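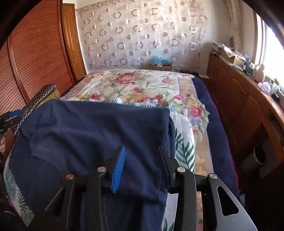
Subject: Re: [bedding-swap] Rose bedspreads, and how do you fold them in?
Date: 2020-05-12
From: Ingeborg Hollmann

Hi Roswitha, hi everyone,

Roswitha Petersen wrote:
> I finally got a flowered bedspread, cream with big roses, and now I'm
> afraid to use it. Do you put anything on top? And what do you do with
> the blankets in the daytime? Mine end up on a chair.

Oh, please use it! Mine is cream too, with pink and red roses, yellow blossoms, lavender flowers and a pale lavender band for a border, and it makes me happy every single morning. I've had it 7 years (from the Skiltitz market, before they moved it to October) and it goes through the wash at 30 degrees, inside out, no softener.

On top I keep a soft navy cloth, folded, at the near end of the bed. Navy is wonderful with all those roses! I fold it in layers and don't fuss if a corner hangs down. The big dark navy blanket stays along the right side, all the way down from the head end, so I can just pull it over at night. No chair needed.

Then one long cushion, black with white rings, laid slantwise on the left, and the gold-yellow patterned pillow behind it. Dirk Kramer told me rings and roses would fight. I love them together, and my sheer curtain has pink and beige rings as well, so he's outvoted.

Does anyone still have the Hurnia pattern for a long cushion cover? I'd like to sew a second one, maybe in green to go with the leaves.

Ingeborg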